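Search this site Search Advanced

4.3 What changed on the packing benches

The Brindudov site packs small kitchen sets for mail order. Before the change it had 25 people on the benches over two shifts, each doing the whole job: pick from trays, place, check, close the box. After it, the pick-and-place part went to two-armed stations supplied by Dadent, and the people moved to what the firm calls "tending". We were there for 20 shifts, split either side of the changeover in December, and did interviews with anyone willing.

First thing, and the one managers were least ready for: the work did not get lighter in the way the plan said. Lifting and reaching went down, yes. Watching went up. Tenders stood for long stretches with not much to do with their hands, then had to step in quickly. Several said they went home more tired than before. "My arms are fine, it's my head" (tender, late shift). Others liked it a good deal better and said so, mostly those with bad shoulders or wrists.

Second, pace. On the old benches people set thier own rhythm within the hour and banked a bit of slack before breaks. The stations don't bank anything. Talk across the bench dropped off, partly noise, partly the new spacing -- one tender to every two stations, so the nearest workmate is a good few steps away. New starters used to learn by sitting next to someone. That went, and no one had planned what would replace it.

Third, who gets to fix things. Recep Kaplan, shift lead, had been on the benches for 8 years before the change and became the person everyone called over when a station stopped. Not in his job description. He kept a notebook of stops and what had cleared them, and the notebook was soon being passed between shifts. The supplier's own fault list was hardly used; tenders found the wording odd and the codes too broad. See section 5 on informal records.

Training. The firm used Ilus, a simulated version of the bench, so that tenders could practise stopping and restarting a task without holding up the line. Simple layouts only, a few bright objects, tray on one side and pad on the other.

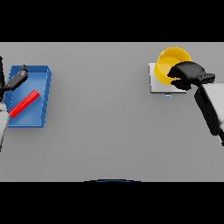 Figure 6. Ilus practice layout: red stick in the blue tray, yellow bowl on the white pad, one gripper at each.

Views on the practice sessions were mixed. Good for nerves, most said, especialy for older staff who had never worked near a robot arm. Less good for judgement. The real trays come in overfull, or with packaging stuck to the parts, and it's those that stop the station. In interviews 62 per cent of tenders wanted more time at a live station with someone experienced and less on screen. Kaplan asked for the same thing in writing, got two paired shifts per new starter. That is more than the sister plant at Aoun allows.

Pay is the sore point. Tending was graded the same as packing, on the grounds that no new qualification was needed. Tenders disagreed -- they pointed to the stops they cleared without calling an engineer, nearly all of them on the late shift when no engineer is on site anyway. Regrading was under discussion when our visits ended, so we cant report an outcome. Numbers on the benches had fallen by then too, through leavers not being replaced. People noticed. It coloured most of what they told us about the machines, good and bad, and the quotes in 4.4 should be read with that in mind.

Page last updated 28th April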